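Prenlow Bench Kit: planning and budget notes

README for the purchasing folder. Last touched in July.

What this folder is

Everything we worked out while planning two-handed cloth handling benches for the Ernosgate workshop. If you are about to order parts for a second bench, start with kit_list.csv and then come back for the notes on spending. We love this setup and would happily build five more, budget permitting!

Files

kit_list.csv: one row per item, with supplier, price, lead time and whether we'd buy it again
spares.csv: wear parts only
bench_layout.txt: table size, cable routes, outlet positions
quotes/: supplier quotes, including the two we turned down

Columns in kit_list.csv

item, qty, unit_price, supplier, lead_days, status, note

Prices are in US dollars before tax. Status is one of ordered, here, returned or wish. A blank lead_days means we picked it up in person.

Budget for one bench

Total: 2,722
Of which the gripper pair from Lepik: 469
Cloths, caddies and other tabletop items: 46
Longest lead time: 17 days (Rurkitz, cables and brackets)

The remainder is the table, the computer, cameras, stands and shipping. Line items are in the csv, and the total includes one set of spares.

What we learned about spending

Buy the grippers as a pair. Shipping two separately ate up the discount, and matched units are so much nicer to work with.

Get longer cables than you think. We measured straight across the table the first time and forgot that arms move. Add slack for the widest reach, then add the run down to the floor.

Put real money into the table. It should stay put when somebody pulls a heavy cloth across it, and a plain light top makes setup easy on the eyes.

Save on the cloths. Ordinary household towels are great practice material, thick ones especially, and you can replace them without a purchase request.

The work this budget pays for: black hand-held grippers and a blue cloth on a light wooden tabletop. 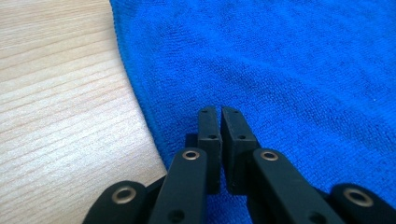
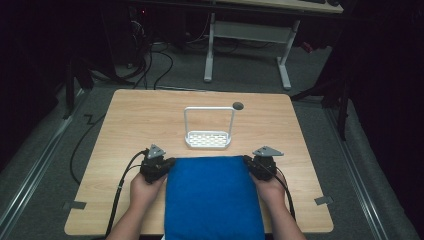
Still to decide

- Second gripper pair now, or wait for the next Lepik price list
- Whether spares should move to their own budget line
- Floor cable covers (Rurkitz quote is in quotes/, not yet approved)
- One shared computer for two benches, which would be a lovely saving if the ports hold out

Changes to kit_list.csv go in by Thursday if you want them in that week's order.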